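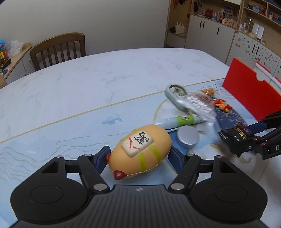

Volume 7, page 3341

Ongate Open Day

The Ongate Open Day is a yearly public event at which the Ongate workshop shows its work on hand-held grippers and the robots trained with them. It was first held in August, in a rented hall, and moved to the spring the next year. The 2024 edition took place on 2024-04-29 and is the best documented of the series.

Background

Ongate was set up by Berhanu Gudeta and Roald Strömberg to study how robots learn to handle household goods. The workshop records people doing small tasks with hand-held grippers, tools that have the same kind of fingers as a robot arm but are moved by a person. Each gripper carries a camera. The recordings are used to train a control program called Wulis, which then runs on arms built by a partner firm, Abdella.

Early open days were meant for engineers and consisted mostly of talks. Mihret Tesfamariam took over the planning before the third edition and cut the talks to a single session. Visitors spent the rest of the day at the tables, watching or taking a turn with the tools.

Table demonstration

The main demonstration is known as the sorting table. An operator works with a gripper in each hand, picking up small objects from a mixed group and putting them elsewhere. The objects are ordinary ones and differ in shape and stiffness. Those on the table have included a tan squeeze toy with a mahjong-style tile on top and green bands around it, a glossy black packet with crimped ends and gold characters, a white tube with a bright green band, a short silver-grey container with a flat top, and a clear zip bag of small white pellets. A red open box also stands on the table.

The grippers are black, with two arms that angle inward to dark navy finger pads. Operators are asked to keep the object in view of the camera while the pads close on it, and to approach at a steady speed. Soft items and thin packets are treated as separate groups in the workshop's records. A packet is normally taken by its edge or end, while a toy or a tube is held across the body.

Bethel Beyene, who led the table in 2024, gave visitors a short practice round before any recording began. New operators tended to close the pads too early – a habit she put down to judging the distance from above instead of from the side.

Visitor program

Guests were taken through in small groups. After the sorting table they went to a second room, where an Abdella arm repeated tasks from earlier sessions under the control of Wulis. The arm was slower than the human operators and was stopped by hand when it lost hold of an item. Mulugeta Birhane answered questions there and explained how failed attempts are marked and kept.

The day brought in 1464 recordings, counting those made by visitors. Practice rounds were left out of the total. The recordings were added to Witora, the workshop's archive of handling tasks, where they are stored by object type and by operator experience.

Later use

Material from the 2024 open day was used in the next version of Wulis, mainly for the handling of packets and bags. Strömberg later wrote that the visitor recordings were less even than those of trained staff but covered more ways of holding the same object. Ongate has kept the sorting table in its program and has lengthened the practice round.

See also: Abdella; Witora; Wulis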